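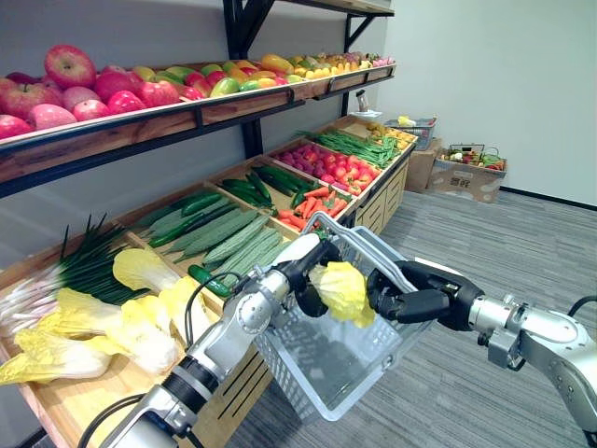
Kiri Hollis keeps her cabbage at 32 degrees Fahrenheit and says most home cooks store it too warm. Her cellar in Elolgate held napa heads from late fall into the following spring, and the losses were mainly in the outer leaves.

Napa stores well for a leafy vegetable, but it loses water through every cut surface. A whole head with the base intact should be left unwashed, wrapped in a perforated bag and placed in the coldest part of the refrigerator. Relative humidity of 95 percent or higher is the target. Most crisper drawers fall short of that unless the vent is closed.

Ethylene is the second problem. Apples, pears and ripe tomatoes release it as they age, and exposed cabbage yellows and drops leaves at the base. Shireen Matlala ran a small storage trial at Ploden with 15 heads, 6 of them kept beside apples. Those 6 had to be trimmed by the first Saturday. The others went another 4 weeks before any leaf was removed.

Black flecks on the white ribs are a separate matter. The condition is called pepper spot. It affects appearance only, and flecked heads can be cooked or fermented as usual.

Once a head is cut, wrap the exposed face tightly and use the outer leaves first. The core keeps longest and can be sliced thin for soup.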